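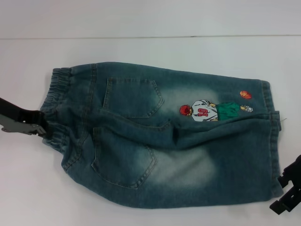 Our student club is entering the garment folding event at the Flestulura challenge, and the left arm keeps losing its grasp during the tension step. The policy is trained on teleoperated demos, 60 so far. Flat towels and T-shirts are fine. Children's shorts are where it fails. With one gripper on the elastic waistband and the other on the corner of the hem, the waistband bunches up under the finger, and when the arms separate the elastic stretches and then slips out. It happened in 9 of our last 26 trials.

Setup:

- two arms, parallel grippers, grey metal finger on the left
- Lullov controller, position mode, no force feedback in the loop
- head camera only, white table

Questions:

1. Should we change the finger, or the place we grasp?
2. Is the fold direction wrong to begin with? We pull lengthwise, waistband to hem, then fold across.
3. Will more demos fix this, or is it a control problem?

Rules allow custom fingers but no suction. We have until September.

*Asked January 4, 2025*

---

## 3 answers

**Answer 1** (accepted)

It's mostly control. In position mode the arms go to the commanded separation no matter what the cloth is doing. Elastic hides the error for a few centimetres, then the load rises quickly and the weaker grasp lets go.

What worked on our entry:

- Read motor current on both grippers and stop the outward motion when it passes a threshold. Lullov exposes this as a status field. Set the threshold per garment class.
- Grasp deeper. Pinch past the gathered part so the finger closes on plain denim below the waistband. The ruffles act like a spring between the finger and the table, and you get contact on the ridges only.
- Lower the separation speed for the last part of the travel.

On question 2, lengthwise is fine for flattening. I would line the two legs up properly before you pull, though. In your photo one leg lies partly over the other and there is a long diagonal crease running toward the hem. Tension between two points won't remove that. It will pull the crease straighter and leave the legs offset. Spread the legs first, fold one fully over the other, then tension.

More demos will help with where to grasp. They won't teach the policy to respond to a force it can't observe. If you add current to the observation vector you will have to re-record, as the old demos don't contain it.

> *Comment from asker:* Current threshold is in and the slips are mostly gone. The deeper grasp is harder, the policy still goes for the edge of the waistband. Re-recording now.

**Answer 2**

Change the finger. We glued thin silicone sheet to ours — the Plirnard pads also fit but they wear out. Bare metal on denim is poor unless you squeeze very hard. Check that the pad doesn't drag on the table when the finger slides under.

Also watch for embroidery. A stitched figure like the one on your leg panel is stiffer than the cloth next to it, so the fold line may shift to one side of it.

**Answer 3**

Get more data. We had 370 demos for Khasawneh's towel task and it was fine after that. Didn't try shorts.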